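Ticket 427: Cell 2 gripper stalls on the plug job
Opened 11/25/24
Site: Flurach
Status: Open, watching

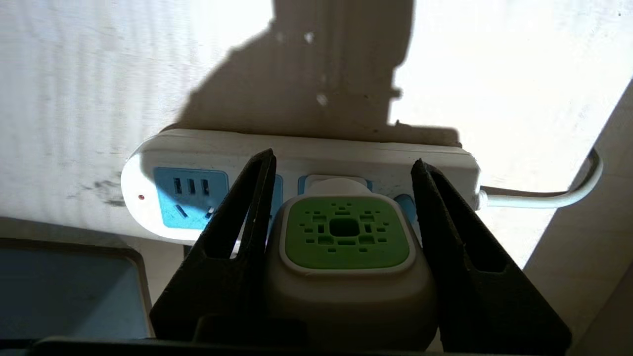
Cell 2 keeps faulting on the unplug step. The arm comes in, closes, reports "grip lost," backs off, and tries again with the confidence of something that has learned nothing. It does this until the retry limit, then parks itself and waits for me. The wrist view has the fingers in the approach pose, one each side of the device with the lime-green face, which is plugged into one of the middle sockets of the white strip. Position looks fine from there. The red light on the strip is lit, so I left the outlet end of things alone and went after the hand.

What I tried, in order:

Restarted the controller. Fault came back on the first cycle. I mention it only so the help desk can't suggest it.

Wiped both fingertips with alcohol and a lint-free rag. Got a respectable amount of gray off them. Fault came back, but later in the run.

Checked the grip force setting. It should be 200 for this job. It was 200. Moving on.

Checked the finger mounting screws. Left side snug. Right side took most of a quarter turn before it felt like a screw again. These were last torqued in May, according to the sheet on the cabinet door.

Ran the open/close routine with nothing between the fingers. Right finger arrived late and hit its stop with a click. Left finger, no complaints.

Pulled the right finger and found the small locating pin worn to a cone. The finger could rock on its mount, and under load it did. The force reading dips when it rocks and the software calls that a lost part. Fair enough, from where it sits.

Fitted a new pin from the Kwofie spares kit. The kit holds 2 pins and I have now used one, so somebody please order another kit. The Tineteo pins in the same drawer are a hair too short. They will go in, and they will feel fine, and you will be writing your own ticket by lunch. I put tape on that bag.

Re-zeroed the gripper, then re-taught the approach point. Don't skip the second part. With the new pin in, the closed position moved enough to matter, and the old point had the right finger arriving first and shoving.

Note for the maintenance sheet: Ciler's manual says to inspect the pins every 3000 cycles. Our sheet says "as needed," and I suppose it was needed. I changed it to match the manual and initialed the line.

Leaving this open until the cell gets through a full shift without calling me. Old pin is in a cup on the bench. Please don't throw it out, I want it for the parts claim.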